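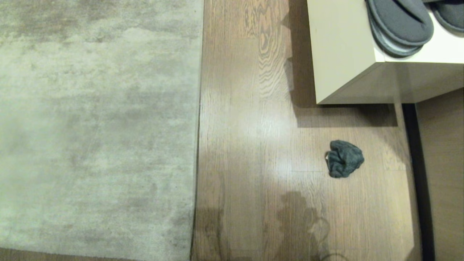
Gray shag rug on the hardwood floor, Hedport open house.

Visit report: team dynamics day at Hedport

I signed up for the Saturday session because our department has been told to "look at how other people do teams," and Hedport was the one place within driving distance that lets outsiders in. The visit ran from 9 in the morning to a little after 3. There were 46 of us on the sign-in sheet, mostly middle managers and a few people who teach group process at community colleges.

Hedport sells a program called Sunell. If you have sat through any course on work teams, you know most of it already. Groups form, they argue, they settle, they get work done. Sunell gives the stages new names and adds a weekly survey in which each member scores the group on trust, pace and clarity. The scores go into a chart. When the line drops, the team lead gets an email suggesting a conversation.

The first talk lasted an hour and leaned hard on one number: 143 teams have used the program. I asked how many of those were still using it. The speaker said they were "in the process of pulling that together." I asked again at lunch and got the same sentence.

Next came a slide showing a 54 percent drop in what they call friction events. A friction event is whatever the team lead decides to log as one. So the person whose program is being judged also decides what counts against it, and I would want to see the figure again with somebody else keeping the log. A woman from the college group raised this before I could. The answer was that leads are trained to be objective.

After the break we were split up and given the exercise. Each group had to rank a list of supplies for a stranded boat crew, first alone and then together. I have done this one at 2 other workshops, with a plane in place of the boat. Our group score beat most of our individual scores, as it nearly always does, and the facilitator credited the Sunell opening round, where everyone says one sentence about how they are feeling. There was no group that skipped the opening round, so I don't know what we were supposed to be comparing it with.

I will say the facilitator was good. She kept the loudest man at our table from running the whole thing and she did it without embarrassing him. I learned more from watching that than from the slides. Whether you can put it in a license and sell it by the seat is another matter.

The afternoon was a case study of Dolan, a parts supplier that put the program into its night shift. Turnover went down. Dolan also raised night pay the same spring, and that was mentioned once, in passing, by the person from Dolan. It was not on the handout. When someone asked which of the two had done more, he laughed and said probably both.

There is a rival product, Zarkeck, which drops the survey and relies on monthly meetings with an outside coach. Hedport's staff were quick to tell us it costs more. They had nothing on whether it works any better or worse.

Practical notes for anyone going: parking is free but the lot fills by 8:45. Lunch is sandwiches. The handouts are the same slides with less on them, so bring paper. They ask for your phone number at the door and you can leave it blank; I did and got in fine.

My recommendation to the department is to hold off. I have written to Hedport asking for the number of teams still active after a year and for the friction figures broken out by who logged them. If they send those I'll add them to the shared folder.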